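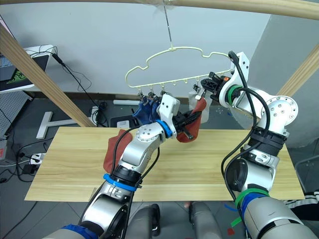 Faisal Kazmi wanted to know what the people on the line are supposed to do all day once the arms are hanging the socks. He left that under my last post, and he added that every automation guide he'd read was written for the person signing the check and never for the person standing next to the thing at three in the afternoon. Fair enough, Faisal! This one is for the second person, and I'm that person most afternoons.

Some background if you're new. I run the small-items room at Lodhi, a laundry in Maltell, and we have a two-arm station we call Soda (long story, involves a vending machine). Soda clips small stuff to hangers: socks, mostly, and some cloths. It used to be four of us clipping by hand. It's still four of us, but the day looks pretty different, and I've changed my mind on how to set it up more times than I'd like to admit. What follows is how I'd do it if I were starting over.

Step 1: Write down the job before you hand it over

Sit with whoever is best at the hand work and write out what they do, including the bits they don't notice. I thought clipping a sock was one step. Then I sat next to Adeel Rizvi for a morning and filled a page and a half. He shakes the sock out, finds the cuff, turns it if the heel is facing wrong, picks a clip, squeezes it, slides the cuff in, and gives it a tiny tug to see if it holds. He'd been doing the tug for years and swore he didn't do it.

That tug matters, by the way. We left it out of our first list and found socks on the floor for a week.

Mark each line on your page as "station," "person," or "not sure yet." Expect a lot of not sure yet. Ours started with more of those than anything else, and that's fine. You'll move them later.

Step 2: Pick one hanger and stick with it

We had three kinds of hanger in the room and everybody had a favorite. Pick one. This was the first thing that felt like the robot bossing people around, and I'd tell you to talk about it out loud before you do it. Put the candidates on a table, let people use them for a shift, and choose together as far as you can. We went with pale plastic ones that have metal clips hanging underneath, each one on its own little hook. The loops are molded into the bar, so a missing clip is easy to spot and easy to swap.

Keep the old hangers for the hand table if folks want them. We do, and it costs us nothing except one shelf.

Step 3: Sort for color while you're learning

For the first month or so, feed it things you can tell apart from across the room. Reds, blues, whites. When an item ends up on the wrong hanger you'll see it right away, and so will the person walking by with a cart, and you won't need a meeting to work out what went wrong. Gray and black socks can wait (they waited until June at our place).

Step 4: Decide who can stop it, and make the answer "everybody"

I can't say this strongly enough. In our first weeks only two of us were allowed to pause Soda, and it made the other two feel like guests in their own room. Now anyone can pause it for any reason and we don't ask for the reason until break. Practice it. Have each person stop and restart the station on their first day with it, then again a week later when they've forgotten how.

Same goes for where people stand. Agree on it, put it in writing, and have someone watch when the arms are being adjusted or a new item is being tried.

Step 5: Learn what a good grip looks like

You don't need to read code for this one, you just need to look. Stop the station in the middle of a hanger and check three spots: where the cloth is held, how the clip is sitting in its loop, and whether the fingers are lined up with the hook they're going for.

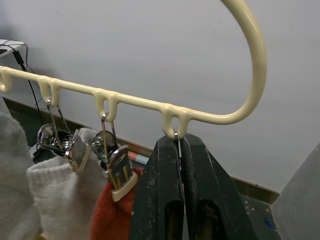

One white sock, one orange-red, and the fingers on either side of the next hook.

What I look for at that point is a straight hook with room between the fingers. If the hook is leaning hard to one side, I pause and straighten it by hand. Look at the cuffs too. You want the clip on the thick part at the top of the sock, and fuzzy socks need a closer look than ribbed ones, at least in my experience – the fuzz hides a shallow bite.

Fingers get scuffed with use. Wipe them down and write the date on the sheet when you do. If you're seeing the same kind of slip over and over, check the fingers before you go blaming the software (I've blamed the software, at length, and then had to apologize to it).

Step 6: Rewrite the day, on paper

So, Faisal, the actual answer. When the clipping moved over, we got a lot of small jobs in its place: feeding, checking, fixing clips, pulling the odd items that still go by hand. If you don't write those down as real work with names next to them, the fastest person ends up doing all of them. In our room it was Adeel, and he was pretty fed up by the time I noticed.

We now rotate. You spend 39 minutes at the station and then swap to the hand table or to repairs. Yes, 39, because the timer we bought has a preset and no one has figured out how to change it. Watching a machine is tiring in a way that clipping never was, and I'd keep the turns short even if people tell you they're okay.

Keep some hand work on purpose. We do some 70 items a shift by hand, whoever wants to, and it keeps everybody's fingers in it for the days when Soda is down.

Step 7: Keep a log people can stand to fill in

Ours is a clipboard. Three columns: what happened, what you did, your initials. We tried the tablet version, a program called Pondari, and the log went empty in two days. With the clipboard we got to entry 1838 last time I flipped to the back page, and a good half of them are useful. Read it together once a week and pick a single thing to fix.

One warning about the log: never use it to grade people. My boss asked to once, and I said I'd stop keeping it. She dropped it, and I think she was glad to.

If you run a small room like ours and you've found a better way to handle the swap between turns, leave it in the comments. Ours is still kind of messy at shift change, when the carts come in.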